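Wednesday, test kitchen, start 7:40

Cheese puffs again. Batch 2 of the Karkley order. Last batch spread flat on the tray and leaked fat, so going colder and smaller this time.

Dough: the usual choux, water and butter to a boil, flour in all at once, stir till it leaves a film on the pan. Let it cool longer than I wanted to. Eggs one at a time. Fourth egg only half used, dough was already dropping off the spoon in a V. Wrote that down last time too and then ignored it.

Cheese: Lulwood hard, grated fine. Tried a handful of the Čierny smoked in a side bowl. Smells great raw, takes over completely once baked. Maybe a quarter of the amount, or just on top. Leave it out of the Karkley ones, they asked for mild.

Oven 375, middle rack. Fan off. First tray in at 8:20, all piped the same size, more or less. Did not open the door. At 15 min they were up and pale gold, looked done, were not done. Pulled one to check and it sank on the counter. Gave the rest 7 more and they held. Poked each one at the side with a skewer and left them in with the door cracked while I washed up.

Second tray I froze raw first, on parchment, then straight to the oven from the freezer. Better shape!! Rounder, less spread. Needed a bit longer, didnt write down how much, sorry. Whoever does the next round please time it.

Fat leak: much less. Still a ring on the paper under the big ones. I think its the cheese going in while the dough is too warm. Next time wait till the bowl feels cool on the outside. 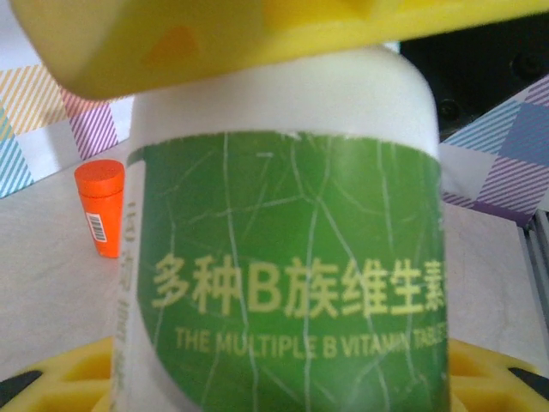 Filling, if we do one. Doruvow cream cheese, chives, black pepper, a little lemon. Piped in from underneath. Fine for an hour, then the bottoms go soft. So fill at the last minute or send the filling seperate in a tub. I vote tub.

Tasted cold at noon: chewy, ok. Rewarmed on a bare rack: good again, crisp outside. Microwave: no.

To do
- time the frozen tray properly
- paprika on top, half the tray only
- more parchment, nearly out
- small piping tip is missing again, check the drawer by the sink
- ask Karkley if they have an oven on site or just a hot plate

Frozen leftovers are in the bottom drawer, bag marked PUFF RAW. Please dont bake them before Ive done the timing.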